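Clock skew, again

The policy was reaching late. The error was small, a finger's width past the neck of the bottle, and consistent in direction, so my first guess was hand-eye calibration. I redid the calibration on both arms and the reprojection error went down a little. The reach error stayed where it was.

What gave it away was slowing the arms to half speed. The error halved too. A bad extrinsic gives you a fixed offset in the gripper frame. An offset that scales with velocity is a time offset.

Our recorder (Jultwood, which I have complained about here before) runs three kinds of streams into one file. Joint states come in at 500 Hz from the arm driver. Wrist cameras and the fixed camera come in over USB at whatever rate they feel like, nominally constant. Commands are logged when the controller accepts them. Each stream had a timestamp, and I had assumed for months that all the timestamps meant the same thing.

They did not. Joint states were stamped by the driver on read. Camera images were stamped by Jultwood in the subscriber callback, after decode. With two wrist cameras and a fixed camera decoding on the same machine, the callback queue backs up whenever the picture is hard to compress, and crumpled clear plastic at close range is very hard to compress. So the lag was worst at the moment of approach, where it does the most damage.

Beril Gündoğdu had suggested checking this back in October and I said the cameras were fine.

The fix has two parts.

First, stamp at capture. The camera driver already exposes the hardware counter. I map it to host monotonic time with a running linear fit over recent frames, discarding the slow tail, and carry that stamp through decode untouched. The receive stamp is kept as a second field for debugging. Anything downstream that asks for "the timestamp" without saying which one now raises an error. This broke several scripts, all of them mine.

Second, resample on export. The old exporter took the latest joint state at the time each image arrived. The new one takes the image capture time and interpolates joint position between the two bracketing samples. Gripper opening is interpolated the same way. Commands are held, not interpolated, because a halfway command was never sent to anything.

The action vector stays at seven values per arm. I was tempted to add velocity while I had the exporter open. I left it alone so the comparison would be clean.

Re-exporting old data was the tedious part. Of the recordings on the Cakmont disk, 362 had the hardware counter saved in the image metadata and could be repaired exactly. For the others I estimated a single lag per recording by cross-correlating joint speed with mean optical flow in the wrist view. That works when the arm moves alone and poorly when the gripper is pushing a pile of bottles, where half the flow belongs to things rolling away. I marked those with a flag and excluded them from training.

After retraining on the repaired set, the late reach is gone at full speed. The remaining misses are perception misses: two clear bottles taken for one, or a grasp aimed at a label seen through the far side of the bottle in front.
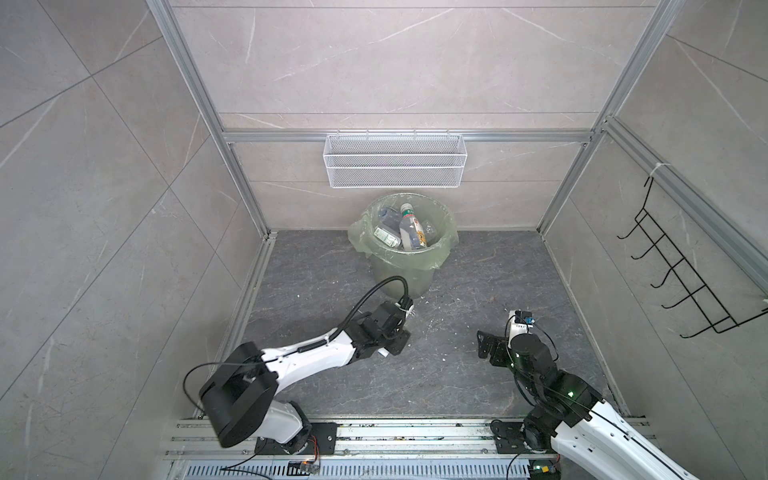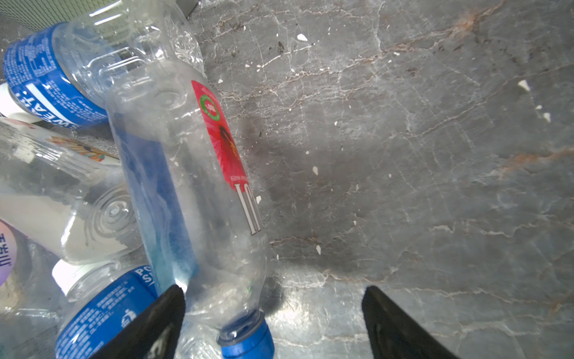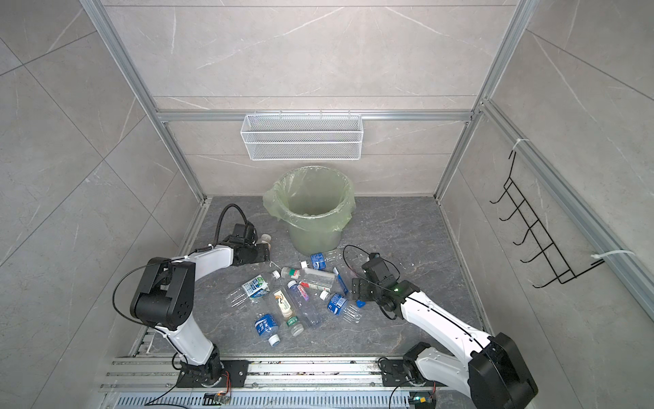 7 min read

Filed under: timing, perception, bottles

The wrist view is where the perception misses come from. Six overlapping transparent bottles on a veined gray surface give the segmenter very few honest edges. It likes printed labels and caps. It also likes the orange-brown streaks in the marble more than I would prefer, and the small white chips on the floor turn up as low-confidence caps. The fixed camera has less trouble with the background and can see the bin, which the wrist view above doesn't include at all.

Things I have not done:

Fusing the two views before proposing grasps. At the moment the fixed camera only picks which arm goes. Stoyanova, our planner, accepts a grasp with a covariance attached, but I pass it a constant.

Exposure. The glints on the plastic are saturated and I suspect a shorter exposure would help more than any change to the model.

Clock drift across a long session. The linear fit follows it, but I have only tested this on the Lanemville machine, and its clock is a good one.

The exporter change is on the main branch. If you have local scripts that read "stamp", replace it with "stamp_capture" or "stamp_receive" and think for a minute about which one you meant.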